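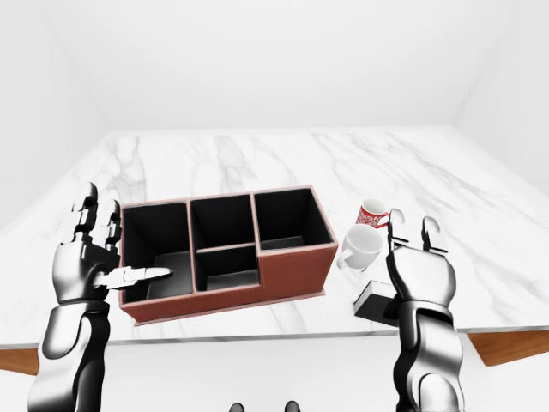 Notes de l'intervenante — Subira Minja, direction des archives municipales de Carnier
Rencontre des services documentaires, 7 mars

Ouverture
Remercier la ville d'accueil et M. Kheri Massawe, qui présentera ensuite le volet juridique. Rappeler l'objet de l'intervention : le classement des papiers de bureau avant leur versement aux archives. Durée prévue : vingt minutes, questions comprises.

1. Situation de départ
Lors du recensement engagé en octobre, nos services ont déclaré 1 760 dossiers sans cote ni date de clôture. Parmi ceux-ci, 549 relevaient de l'urbanisme. Préciser que ces dossiers étaient tenus avec soin par les agents, chacun selon ses propres usages, et que la difficulté apparaît au départ ou à la mutation du titulaire du poste.
(Marquer une pause. Demander à la salle qui dispose d'un plan de classement à jour.)

2. La règle adoptée
Tout document reçu ou produit est rattaché à une affaire dès son enregistrement. L'intitulé comporte l'objet, le service et l'année d'ouverture. Les copies de travail sont éliminées à la clôture — les originaux signés, jamais sans visa des archives.
Insister sur la distinction entre copie et original : elle a suscité la majorité des réclamations.

3. Le fonds Sæther
Citer brièvement ce fonds privé, remis à la ville par la famille d'un ancien géomètre. Les plans y étaient mêlés à la correspondance et aux factures. Nous avons conservé l'ordre d'origine et rédigé un inventaire de six pages, consultable en salle de lecture.
Ne pas entrer dans le détail des parcelles, sauf question.

4. Calendrier et moyens
Le service de Dundum applique la règle en premier, suivi de l'antenne de Kukero. Chaque service désigne un correspondant, formé pendant une demi-journée. Un crédit de 1 000 euros est réservé à l'achat de chemises et de boîtes de conservation.

Transition
Annoncer les délais de communicabilité, traités par M. Massawe. Le modèle de bordereau de versement sera remis à la sortie. Les questions portant sur les dossiers du personnel sont renvoyées à la fin de la séance.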